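Workshop notebook, May 31, 2022

Filed under: Bench Notes, Dyeing & Fiber

Madder vat, second attempt, and why I'm done trusting the kitchen thermometer 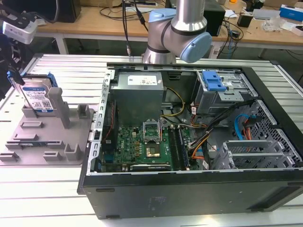
So I finally got back to the madder. Last time was February and I let the pot run too hot, and everything came out that sad brick brown that looks fine on a doormat and nowhere else. This time I wanted the real orangey red, the one on the Carrillo sample card, and I think I'm close!

Wool first. I used the Bikthorpe two-ply, 100 grams, wound into 4 skeins so I could pull them at different times. Scoured it the night before with a squirt of dish soap and left it to cool in the sink (sorry to whoever wanted to wash a mug). The stuff holds more grease than the label lets on, and the water came off yellow. I did it over again with fresh water and it was much better.

Mordant was alum, same as always, with a bit of cream of tartar. I went back and forth on the tartar. Tiburcio Cervantes swears it dulls madder and leaves it out, and his reds are better than mine, so next round I'm splitting the batch and we'll see who's right. For now I kept it in so I'm only changing one thing at a time. That thing was heat.

The kitchen thermometer reads low. I stuck it in a jar of water next to the good glass one from the Skuder kit and they didn't agree at the start and agreed even less as the water warmed up. Which explains February, I suppose. All those notes about "kept it gentle" and I was practically cooking soup. I've put tape on the bad one. Please don't peel the tape off.

Anyway, the pot. Ground root soaked overnight in a stocking — an old one, knotted at the top, much easier than straining — and then in with the wet wool and a pinch of chalk because our tap water is so soft. Brought it up very slowly. I mean very slowly, I read most of a magazine. First skein out after 29 minutes and it was already a nice coral. Second one went longer and came out deeper, a bit like canned tomato soup. The last 2 I left in the pot overnight with the burner off.

Those overnight ones are the good ones. Rinsed, they're a proper warm red with only a little orange in it, and they're even all the way through except where I tied one of the figure eights too tight. There's a pale stripe there. Loose ties next time, I write this every single time.

Exhaust bath is still in the bucket by the back door with the lid on. I want to try the Wunetti silk scraps in it before it goes off, they should take a soft peach. If you need the bucket, pour the bath into the big pickle jar, don't dump it.

Still to do:
- wash test on a few inches of each skein, plain soap, then the harsh stuff
- strip of each taped in the south window, half covered with card
- ask Tiburcio where he's buying root now, ours is nearly gone and the last bag was more dust than root
- new stocking

Also, the drying rack screw is loose again, left side. I tightened it with my thumbnail, so don't hang anything heavy on it until I've found the screwdriver.

3 comments | 11 shares

Last updated: the morning after, once the skeins were dry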